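Call for participants: settings and family background in first novels

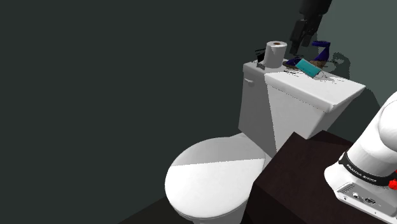 Perndale Press is recruiting writers for a study of how authors choose the places in their fiction. Participants will supply one finished novel or story collection and a short account of where they and their parents lived before the author reached adulthood. The results will appear in the Pendholm series of working papers, edited by Barry Staniforth.

The pilot covered 127 authors. The main study has 235 places, of which more than half are reserved for writers with no agent.

Who can apply
Applicants must have completed a work of fiction in English. It may be self-published or unpublished. Memoir, poetry and co-written books are outside the scope.

What is involved
A written questionnaire, returned by email.
2 recorded interviews by telephone, 4 weeks apart.
Permission to quote up to one page of the submitted work.

Family records are not required. Names of relatives will be removed before the transcripts are stored.

Payment
A flat fee is paid after the second interview. Travel is not covered, as all stages are remote.

How to apply
Send a one-page synopsis and a list of the main settings to the Atden office, marked "Settings study". Applications close at noon on the last working day of June. Late entries go on the reserve list.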